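7.4 夹持失效与物品滑落的处理

适用范围：Tala 桌面操作单元，夹爪控制固件 Ekodier 2.3 及以上版本。
修订日期：2025年5月19日

本节说明故障代码 222（夹持力丢失）出现后的停机、检查和恢复步骤。操作人员应先读完第 3 章“急停与断电”。

7.4.1 故障表现

夹爪闭合后，控制器持续比较指尖开度与目标开度。两者偏差超过允许值时，系统报 222，机械臂减速停止，夹爪保持当前位置。瓶状物品重心偏高，表面光滑，在搬运和翻转动作中最容易触发该代码。 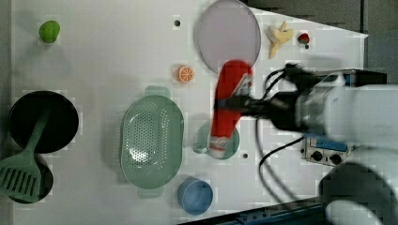
代码 222 不会自动切断夹爪供电。物品可能仍被部分夹住，也可能在停机后继续下滑。确认状态之前，不得用手直接托接。

注意：机械臂停止不等于断电。未按下急停按钮时，任何人不得将手伸入工作区。

7.4.2 停机步骤

1. 按下急停按钮，确认控制器面板显示“STOP”。
2. 等待 23 秒，待关节制动器完全锁紧。
3. 记录故障代码、任务编号和当前程序行号。
4. 检查夹爪下方及周围的物品。如有物品悬空，先在其下方放置软垫，再进行下一步。
5. 将控制器切换到“手动”，释放急停，以最低速度张开夹爪。
6. 再次按下急停，取出掉落或倾倒的物品。

说明：物品落入托盘时，不要立即移走。先记录其朝向，便于判断滑脱发生在抬升段还是放置段。

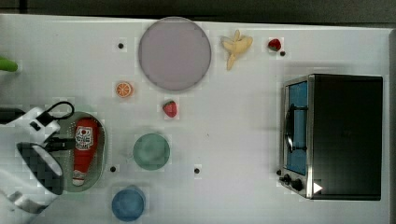
图 7-6 瓶状物品位于椭圆形托盘内，瓶盖一端朝下；夹爪在左侧，烤箱在右侧。

7.4.3 夹爪检查

1. 检查两侧指垫。表面有油污时，用无绒布蘸清水擦拭，晾干后再使用。不得使用酒精或丙酮。
2. 检查指垫边缘是否翘起。翘起或开裂的指垫必须成对更换。
3. 用 Tunstall 扭力起子复查夹指支架螺钉。螺钉松动会使两指不平行，表现为同一物品反复向一侧滑脱。
4. 检查腕部线缆。线缆在整个行程内不得绷紧，不得碰到桌面物品。
5. 读取夹爪累计闭合次数。达到 1,000 次后，应重新执行开度标定（见 5.2 节）。

注意：更换指垫后未标定即运行，会使偏差判断失准，代码 222 可能延迟出现或不出现。

7.4.4 腕部相机检查

夹持位置偏移也可能由腕部相机引起。图像模糊或出现块状失真时，识别到的物品中心会偏离实际位置。

1. 清洁相机镜头，确认固定环没有转动。
2. 打开 Pornska 视图工具，将夹爪移至观察位。
3. 确认指尖在图像中的位置与标定记录一致。

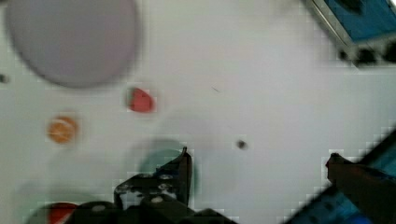
4. 在静止状态下观察图像。若机械臂静止时图像仍不清晰，检查相机焦距及码率设置；若仅在运动时模糊，降低接近段速度。
5. 确认夹爪本体遮挡的区域已在识别设置中屏蔽。未屏蔽时，夹爪边缘可能被误判为物品轮廓。

7.4.5 恢复运行

1. 将物品放回任务起始位置，清除控制器中的故障代码。
2. 将速度倍率设为 37%，空载运行一个完整循环。
3. 空载无报警后，装入单件物品，以相同倍率再运行一个循环。
4. 两次循环均正常，方可恢复自动模式。

若代码 222 在恢复后再次出现，应停止使用该单元，保存日志，并按附录 C 的格式提交故障报告。不得通过放宽开度偏差允许值来消除报警。

相关章节：5.2 开度标定；6.1 腕部相机安装；附录 C 故障报告格式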